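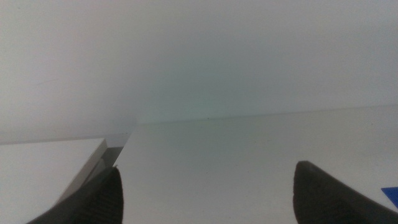
Arness publishes results of gripper finger comparison

Jan 20, 2019 – Arness has released the results of a bench comparison of three two-finger grippers for small-parts handling. Units from Emel, Kandasamy and Tastetti were mounted in turn on the same arm and run from the same controller, with a wrist camera supplying the pick position.

Testing began in July. The program comprised 1,008 pick attempts, divided equally among the grippers. Aperture, approach speed and closing force were fixed for each part type and were not retuned between units.

The Kandasamy fingers recorded the fewest dropped parts. Emel had the shortest closing time, but lost grip more often on parts with a polished finish. Tastetti required recalibration of its finger position sensor after 900 cycles on the bench, counting warm-up runs.

"Pale parts on a pale surface remain the hardest case for the camera," said Jayanthi Mudaliar, test lead at Arness. "We logged 35 missed detections and have listed them separately from grip failures."

The full data set, including force traces and controller settings, is available to licensed integrators on request.

Media enquiries: Muchen Jia, Arness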